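Lavoie Round Conference Table: Three Months of Daily Use

We bought the large round Lavoie in the spring to replace two rectangular tables pushed together. The old pair never lined up, and whoever sat in the middle had table legs on both sides of the chair. This review covers delivery, assembly, the top and how the table works for meetings.
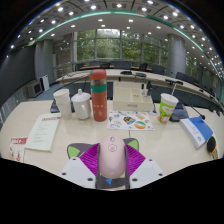 Corinne Maddow
Office Manager and Contributing Reviewer

Ordering and delivery

The Lavoie is sold through Tavmont, which has a showroom in Sirdale. You can order online, but I would go and sit at one first. The product page gives the width of the top and not much else. It does not tell you how far in the base sits or how high the underside is, and those matter if you have chairs with arms. Ours clear it by a finger's width.

Delivery cost almost $600 with setup included. That seemed high until I saw the crates. The top comes in sections that are joined on site, and no section would have fit in our elevator flat. The crew stood them on edge. If you have a tight turn between the elevator and the room, measure it before you order, since the charge for a second visit is the same as the first.

Setup took most of a Thursday. The sections bolt together from underneath and the joins are then leveled with screws in the base. One screw was missing from our hardware bag. Tavmont mailed a replacement and it came the following week.

The top

Light colors show things. Coffee rings are easy to see, which I have come to like because people wipe them up. A damp cloth handles nearly everything. Whiteboard marker needed the cleaner that comes with the table, and a bit of patience. Blue ballpoint is worse, and we still have a faint line from one near the door side.

The seams bother some people and not others. They are flat enough that a laptop sits across one without rocking. A single sheet of paper is different. If you sign a form right over a seam the pen can catch, so slide the form over. Crumbs do collect there. I go along them with a dry toothbrush when I do the room.

A mouse tracks fine straight on the table, though the people who use a pad keep using one.
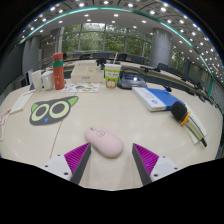

Wireless mouse and cat mousepad, with one of the seam lines on the tabletop.

Meetings

Everyone can see everyone, and side conversations are fewer than they were. Those are the usual arguments for a round table and I agree with both. The drawback is reach. You cannot pass a document straight across; it goes around, or somebody gets up. Anything put in the center stays in the center until cleaning time. We now keep drinks toward the edge for that reason.

Screens are the other weak point. With the display on one wall, three of our seats face away from it. People turn their chairs, and then they have nothing to write on. If most of your meetings are presentations, buy a different shape.

There is no built-in power. Tavmont sells a Stasska power unit that clamps under the edge, and we added one. The clamp holds well. The cord is short and we had to buy an extension and a floor cover to reach the outlet.

Wear so far

No chips on the edge, no wobble. One leveling screw had to be turned a little in July, when the join nearest the window felt slightly raised. It has stayed put. The base has scuffs from shoes, all down low.

Would I buy it again? For a room used mainly for talking, yes. I would ask for the cleaner in the larger bottle, and I would order the power unit at the same time so it goes on before the chairs come back in.

Rating: 3 out of 5 for setup, 4 out of 5 for everything else.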